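Lehner Workbench Top and Frame Set, 2000 mm
Item 1116. Sold by Daser Supply, Mirkport and Tastmont counters.

Solid wood top on a steel frame with four square legs. Ships flat in 2 cartons. Hardware and hex key included; floor anchors sold separately.

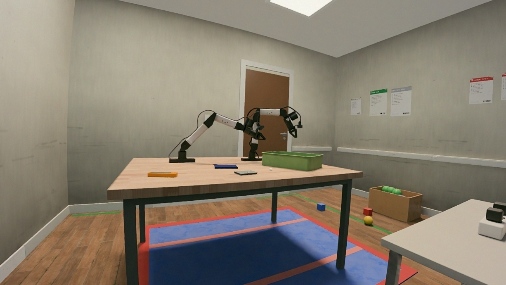
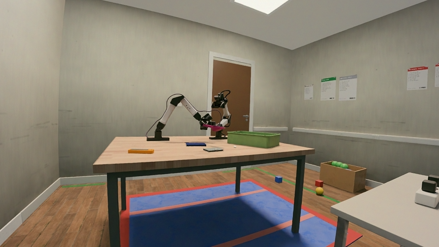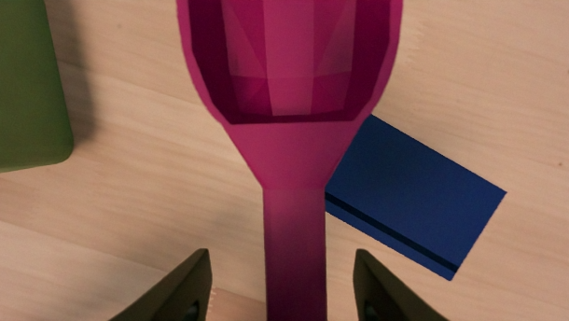 Can the top be sanded and oiled again after a few years of use?

Sand along the strips with 120 grit, then 180, wipe off the dust and apply two thin coats of hardwax oil. Let the first coat dry overnight. Tops ordered with the factory lacquer must be sanded back to bare wood first.

Specifications
Length: 2000 mm
Frame finish: powder coat, dark gray
Top finish: oiled (standard) or lacquered
Leg fixing: 16 bolts, M8, supplied
Leveling feet: screw-in, one per leg

Assembly
Lay the top face down on a blanket. Fit the rails loosely, attach the legs, and tighten the bolts only when the frame is square. Turning the bench over takes two people. Check all bolts again after the first month.

The fixing slots in the rails allow the wood to move across its width. Do not replace the slotted washers with plain ones.

Delivery
Curbside as standard. Counter pickup at Mirkport until 4 p.m. Orders for Tastmont placed in August ship from Mirkport and may take almost 2 weeks.

Spare parts: bolt pack, leveling feet, touch-up paint.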